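Plusard Tablet — Setup Guide
Section 7: Moving your apps and files from an old device

1. Charge both devices to at least 20 percent.
2. On the Plusard, open Settings, then Transfer, and tap Receive.
3. On the old device, open the Drurgate app and sign in.
4. Choose what to copy. Photos and contacts are selected already — clear the boxes to skip them.
5. Tap Send and keep both screens on.

Note: A single batch can hold up to 1,275 files. Send larger libraries in two or more batches.

Caution: Do not erase the old device until the Plusard shows Transfer Complete.

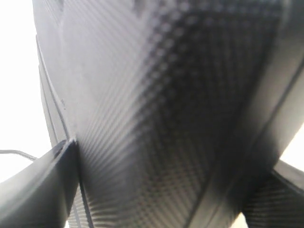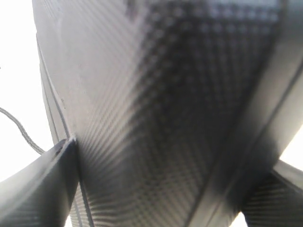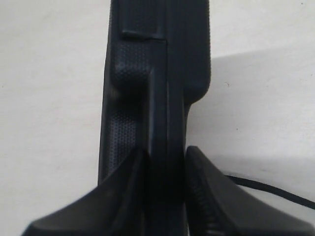 Cordier Batwood, Technical Writer
Last revised 2018-08-29

If the transfer stops, restart both devices and repeat from step 2. Files already copied are not sent again.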